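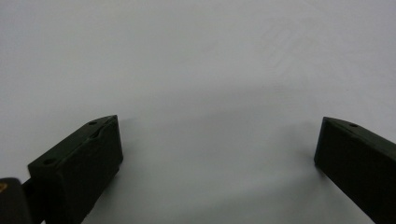
Namville packing hall: progress report on the automation grant
Prepared by Hülya Kurtuluş for Cekeo
Tue 19 July

Summary

The grant pays for teaching a robot arm to do the small-parts packing that is now done by hand at Jenlow. The arm learns from recordings made by our own packers with hand-held grippers. At the end of this period we have 3177 usable recordings. The target for the period was higher and we did not reach it. The reasons are set out under Delays.

Work done

Ross Aitken and Li-hua Chang have been doing most of the recording. Each works a half shift at the recording bench and a half shift on the line. Both were trained on the gripper in the first week. Four more packers have since asked to learn and two of them have started.

The recordings cover picking up the small cartons, turning them label side up and setting them in the tray. Bags have not been started. They fold over when gripped near the top and the packers want to try different ways of holding them before we record any.

The gripper fingers are black, with flat inner faces and beveled tips. Packers with smaller hands found the grip tiring after an hour, so recording sessions are now limited to 45 minutes with a break between.
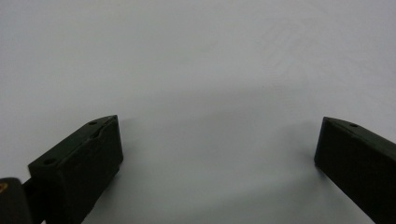
Every session opens with a short check. The packer holds the jaws open over the bare surface, closes them, opens them again and looks at the playback before any cartons are brought over. Li-hua suggested this after a morning's work had to be thrown out over a bad calibration.

Effect on staff

No jobs have been cut and none will be during the grant. This was agreed in writing with the staff before we began. Recording time is paid at the line rate plus the training supplement.

The main worry raised at the July staff meeting was what happens to the evening shift. Packers on that shift do the most carton work and would see the most change. Management has said that the evening hours will stay until the end of the grant but has made no promise past that. I think staff are right to want a firmer answer, and I have asked for one.

Euan Haldane has moved from the line to checking recordings full time. He has asked for a proper job title and grade for this work. It is with personnel.

Delays

We lost 16 working days. Most of that was waiting for replacement parts from Morrison. The rest was the peak order period, when no one could be spared from the line.

Next period

Record a further 1000 carton picks, mainly on the evening shift. Start on bags. Adaeze Ajayi will run the first trial of the arm beside a packer, at low speed, once the safety review is signed. The spending table will follow separately.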